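Sports Nutrition and Health, Unit 6
Supplements, labels and the drug-tested athlete

Notes by Farzana Selvanayagam. Bring these to the seminar along with your reading log.

1. Who is responsible

Under most anti-doping rules the athlete answers for whatever is found in the sample. Where it came from may affect the length of a ban, but the finding usually stands. A coach's word that a powder is fine does not change this.

2. Sorting products before you read the label

For the seminar we use three groups: foods (bars, drinks, gels), basic supplements (single vitamins, minerals, creatine) and blends. Blends need the most time. A "proprietary blend" may list a total weight without the amount of each ingredient.
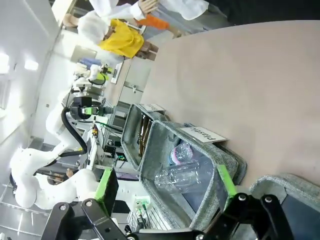 Labeled bins, one marked "plastic"

3. Case: the Ninari runner

Arif Fakir, a 28-year-old club runner, takes a vitamin D capsule of 2,000 IU a day on his doctor's advice. In March he adds a pre-workout powder, Ulovness, bought online. The label gives a blend of 11 ingredients and no batch number. He has a tested race coming up.

Points to work through:
– What can he find out before the race, and from whom?
– Which of the two products is the bigger risk?
– What should he write down now, and what should he keep?

Keep the tub and the receipt in your answer. Students leave these out every year.

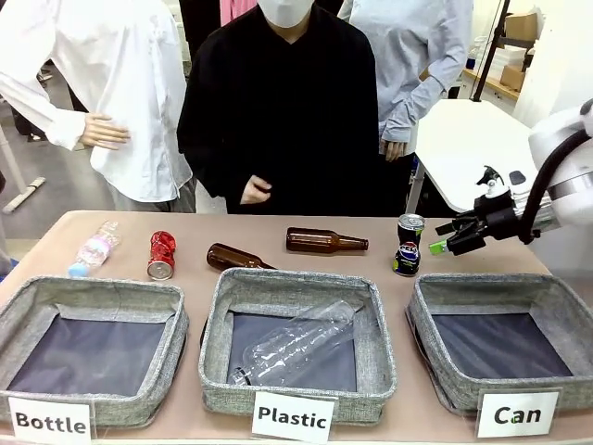

4. What third-party testing covers

A tested batch has been checked for a set list of substances. The result applies to that batch only, and it says nothing about whether the product improves performance. Check the batch number on the tub against the tester's own site – a logo on the seller's page is not enough.

5. Stimulants and dose

Caffeine is allowed in competition under current world rules but is monitored. Labels may give it per scoop, per serving or per bottle, so convert before comparing. Two scoops at 300 mg each is 600 mg, well over the 400 mg a day often given as an upper limit for healthy adults.

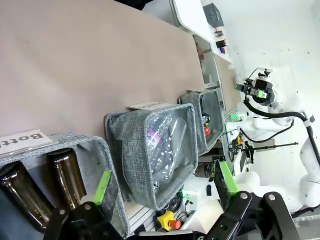 6. For next time

Read the Adjei handout, pages 4 to 9. Debashish Ranasinghe's group presents first, then Janaka Bepari's. Written answers to the Ninari case are due January 24, 2026, one page, typed.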